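Shop & Home Notes
Filed under: Play Corner / Wooden Things

Sorting blocks on a maple board

Tatiana Kolář has been making plain maple boards in her shop at Flurkthorpe for a few years now, mostly for bread. Since September she has been selling more of them to parents than to bakers. They want a flat, hard surface for small blocks, and a carpet doesn't do the job. A star will stand up in a carpet if you push it in, but a cylinder leans and then goes over, and after that the child loses interest or starts throwing.

I bought one of her seconds in the fall and have used it at the Ondrejka play hour ever since. It is made from long planks glued edge to edge, and mine had a small gap at one seam that I filled with wax. It weighs more than you would think. Put it on a steady table and it stays where it is, even with two children leaning on it. On a folding table I put a damp dishcloth underneath.

The set I like best for the board is a small one: eight blocks, two each of red, yellow, green and blue. Stars and cylinders are the shapes that get the most use. With so few pieces a child of three can see all of them at once, and you can ask for "the other green one" without a long search. When we used the big tub, which holds 212 pieces, most of the hour went to digging.

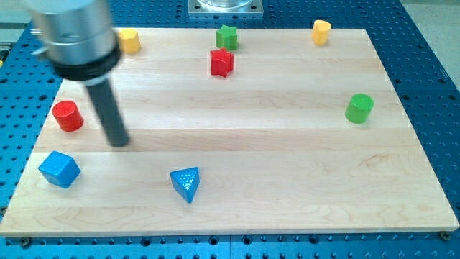 Start with color. Spread the blocks out with a hand's width between them and let the child bring the pairs together. Don't line them up first. Some children will make a row, some will make piles, and a few will push everything to one corner and call it finished. All of that is fine. Once color is easy, ask for shape. The change is harder for them than it sounds, and the two red ones usually cause trouble if they aren't the same shape. Lucyna Witkowska, who runs the other group, waits a full week between color and shape. I have done it in one afternoon with the older ones.

Pale wood helps. We tried a dark walnut tray before this and the blue pieces were hard to pick out late in the day. Maple also shows crayon, so keep a soft eraser nearby. Fine sandpaper works on anything the eraser leaves. I used 400 grit and went with the grain, then wiped on a thin coat of mineral oil and left it overnight. Don't soak the board or stand it on edge by a radiator. Iveta Šindelář did that with hers and it cupped badly enough that the cylinders rolled to the middle.

For storage, the blocks go in a drawstring bag and the board goes flat on top of the bookcase. Check the blocks for chips before you put them away. Anything small enough to fit in a child's mouth should stay out of reach of the under-threes, so I put the bag up high too.

The next batch of boards will be cut when the new lumber comes in. Ask at the Flurkthorpe shop if you want your name down for one.

Comments (4)

Otakar Koubek
We use the back of an old cutting board. Works the same, but the juice groove catches the stars.

Iveta Šindelář
Mine flattened out again after a month under some encyclopedias. Not completely, but good enough.

Svetozár Vlček
What oil do you use? The one I bought stayed sticky for days.

Lucyna Witkowska
Svetozár, you probably put it on too thick. Wipe it all off after twenty minutes and let it sit.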